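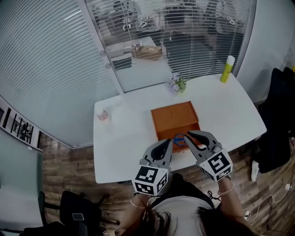 Tumska Work Table, White
By Prileck
In stock, ships flat

We've been fans of the Tumska ever since the first one was put together in our own back office, and it's still the table everyone drifts toward when there's something to cut, wrap, sort or glue. It's a plain white rectangle with rounded corners. You can walk around it all day with your hands full and never catch a hip on a sharp point, and you can get at the middle from any side without leaning on your elbows.

What we love most is how well small things show up on it. Blue-handled scissors, a pencil stub, the cap off a glue bottle (always the cap!) all stand out on the white top, so you spend a lot less time patting around for whatever you just put down. Add a shallow tray in the middle and you've got a home base for the tools, with plenty of clear table left on both sides for the job itself.

It's a good table for a room with a big window, too. White takes on whatever light is coming in, and with blinds you can tilt the slats until the glare goes and you can still see what you're doing. Ours looks its best at four in the afternoon.

Size and details
Length: 1,545 mm
Clear space between the legs: 1,170 mm
Top: white, rounded corners on all sides
Evenly spread load: up to 160 lb
Assembly: 2 people, with the hex key in the box

The space between the legs is wide enough for one office chair with room to swing around, or two stools pushed close together. If you mostly work standing up, you can skip the chair and slide a rolling cart under there. We keep paper rolls under ours, standing in a bucket.

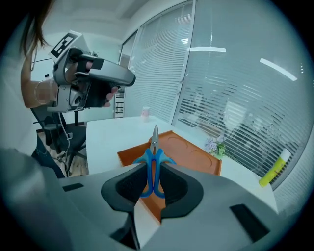 Tumska in white with an orange tray, a small cup and pale purple artificial flowers.

Setting it up
Put a blanket or the flattened carton on the floor, lay the top face down on it and attach the legs loosely, all four, before you tighten any of them. Then turn the table over together, one person at each end. Please don't drag it upright on two legs, it's hard on the fittings! Once it's standing where you want it, turn the feet until the wobble is gone. Old wooden floors usually need a turn or two on one corner, and it's worth checking again after the first week.

Keeping it clean
A soft damp cloth and a drop of dish soap do nearly everything. Let craft glue dry and lift it with a fingernail or an old plastic card. Tape residue comes off with a little cooking oil on a paper towel, then soap and water. Skip scouring powder, and use a mat under craft knives. Scissors are fine, knives will leave lines. Pots and mugs with rough bottoms like a coaster or a tray under them.

What goes with it
The Rikier shelf is our favorite partner for this table. It's narrow, it comes in the same white, and it holds all the stuff that would otherwise creep onto your work surface. For seating we like the Bezerra task chair in black, which is comfortable for long paperwork sessions and rolls easily on hard floors. Both are sold separately and both usually ship the same day as the table.

Questions we get a lot

Can two tables go side by side?
Yes, and they make a terrific big surface for group projects. The rounded corners leave a little gap where four edges meet, so slide a mat across the join if you're working with beads or pins.

Is it tall enough to stand at?
It's regular desk height. For long standing jobs, ask us about the taller leg set, which fits the same holes.

Do you have a smaller one?
Not yet. We've asked Prileck, and we keep asking.

Can I see one before I order?
Please do. There's a Tumska set up in the showroom, and Saturday mornings are the quietest time to come in. Bring your own project and spread it out if you like.

Replacement feet and spare hex keys are on the Tumska parts page.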